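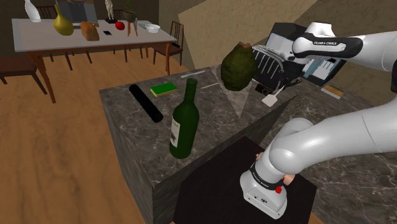

Dark grey marble island, toaster up the back

How often should I reseal a marble island?

Posted by Florin Stanciu

We moved in back in July and I am completely in love with having marble in the kitchen! The last owners left half a bottle of Erent stone sealer under the sink and no notes. I cook a lot (lemons, tomatoes, red wine, the works) and I'd love to keep the stone looking good. Is it a yearly job? And does sealer stop those dull marks you get from lemon juice?

Macedo
Great stuff, marble, you'll have years of fun with it. Do the water test before you buy anything. Put a spoonful of water on a clean patch, leave it 15 minutes, wipe it off. If the stone has gone darker underneath, it's time to reseal. If it looks the same, leave it alone. Check a few spots, especially near the sink — ours always goes there first.

Sealer won't help with lemon, sorry. Those dull marks are etching, where the acid eats the polish. Sealer slows down stains like oil and wine. Wipe up acids straight away and use a board for citrus. Light etching can be buffed out with marble polishing powder. For deep marks I'd get a stone restorer in. I paid roughly $400 and it came up beautifully!

Kultholm
mine is honed and you hardly see the etching, love it. no vinegar sprays!!

Fultitz
Agree with Macedo. I'd bin the old bottle if you can't tell its age. Two thin coats of fresh sealer, and buff off any leftover before it dries or you'll get a cloudy film. Ask me how I know. Dish soap and warm water is fine for every day, then dry it with a soft cloth.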